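Kenderby Automation Newsletter
Cell safety and maintenance

Gripper drops on the drinks bench: what the logs showed and what has changed

In August the drinks bench at Kenderby had a run of dropped objects that ended in a protective stop with an operator's hand inside the work area. There was no injury. The stop worked as designed, but the conditions that led to it had been present for several shifts, and the daily check was not written to catch them. This item covers the fault, the fix and the new rules for anyone running the bench. Sites using the same controller release should read the section on hold current even if they run different tasks.

Sequence of events

The task was a scripted drink preparation routine: pick, place, press, return. On a Thursday the arm released a steel tool in mid-transfer. The tool landed on its end, bounced and came to rest under the wrist. The operator pressed pause on the tablet, waited for the arm to stop moving and reached in to pick the tool up. While the hand was still over the surface, the arm resumed a short corrective move toward its last commanded pose. The light curtain had already tripped, the safety controller cut drive power, and the arm stopped after a small amount of travel. It did not touch the operator.

The report was filed at 4:40 p.m. and the bench was locked out until the following week.

Two separate faults were found. Neither would have put a hand near a moving arm without the other.

Fault one: hold current

The gripper firmware, Cusar, lowers motor current once it judges a grasp to be stable. The reduction saves heat in the finger drive. The threshold for "stable" was changed in the last update so that it depends on finger position alone, with no check on motor load. A smooth, round, heavy object can settle between the pads without moving the fingers enough to register. Current then drops to the hold value, and the object starts to rotate around the grasp point as soon as the wrist accelerates.

We pulled 104 transfers from the log. In 67 of them the current trace showed the early reduction. Most of those still finished without a drop, which explains why it went unreported. Operators had noticed tools arriving tilted and had been straightening them by hand between runs. That was never written down as a fault, and the shift notes from those days say "normal operation."

The pads were also glazed. Under the microscope at Bangash, who service our end effectors, the contact faces had lost most of their texture. Their view is that worn pads alone would have caused occasional slip, and that the early current reduction made it frequent. We agree with that reading.

Fault two: pause is not a stop

The tablet pause button holds the motion queue. It does not remove drive power, and it was never meant to. In this case the arm's position monitor saw a small error after the drop, caused by the sudden change in payload, and the recovery routine was permitted to correct it while the queue was held. That permission is a configuration flag. It had been set to on during commissioning to save time and was left on.

The operator had been trained to use pause before reaching in. The written procedure said so as well, in step 2, and the procedure was wrong. No action has been taken regarding the operator.

What has changed

The recovery flag is off on all benches and is now included in the configuration comparison that runs at startup. A mismatch prevents drive power from coming on.

Cusar has been rolled back to the earlier release. Hold current is fixed at 100 percent of grasp current until a version with a load check is available and has been tested here. Expect warmer finger drives. If the temperature warning appears, end the run and let the drive cool. Do not raise the warning limit.

Pads are replaced on a schedule instead of on complaint. The old pair goes in a labeled bag to Bangash so wear can be tracked.

Reaching in now requires the key switch. Turn it, wait for the lamp, remove the key and keep it on you. Pause may still be used to hold a run, but only when no one is going to enter the area.

Layout and retrieval

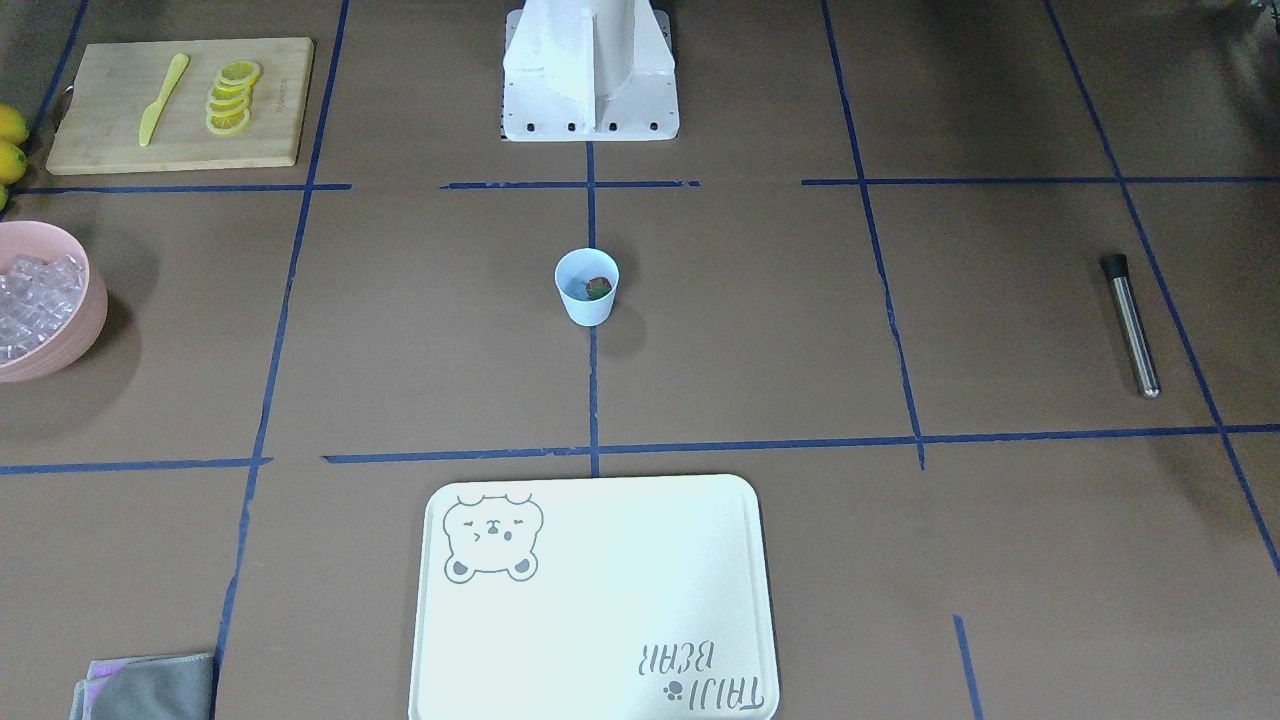 Object placement on the drinks bench has been reviewed along with the two faults, mainly for what happens after a drop. A loose item that rolls will cross several cells before it stops, and the operator's first instinct is to go after it. The steel muddler is the item to watch: it is a long cylinder, and it lies at a diagonal on the right side of the bench, between strips of the blue tape. Leave it there after a drop until the key is out. The same goes for the lemon slices and the ice, although a piece of fruit on the brown sheet is a housekeeping problem and a rolling steel rod is a collision problem. The tape divides the work area for placement. It has no safety function, and an arm path may cross any line at any time.

Wrinkles in the surface sheet are to be smoothed before a run begins. Creases can change how an upright object sits, and a lean of a few degrees is enough to give a poor grasp on a narrow cup.

Open items

The Bresero simulation package does not model pad wear, so it passed this routine without a warning. We have asked for an adjustable friction value per pad — until that exists, a clean simulation result should not be taken as evidence that a grasp will hold at full wrist speed.

The light curtain performed within its rating. We are still checking whether its mounting distance leaves enough margin at the highest permitted speed, and the bench is limited to reduced speed until that calculation is signed off.

Tilted or shifted objects on arrival must be logged as slip, including cases where the transfer finishes and nothing falls. Use the existing fault form and select "grasp, other." A dedicated code will be added with the next form revision.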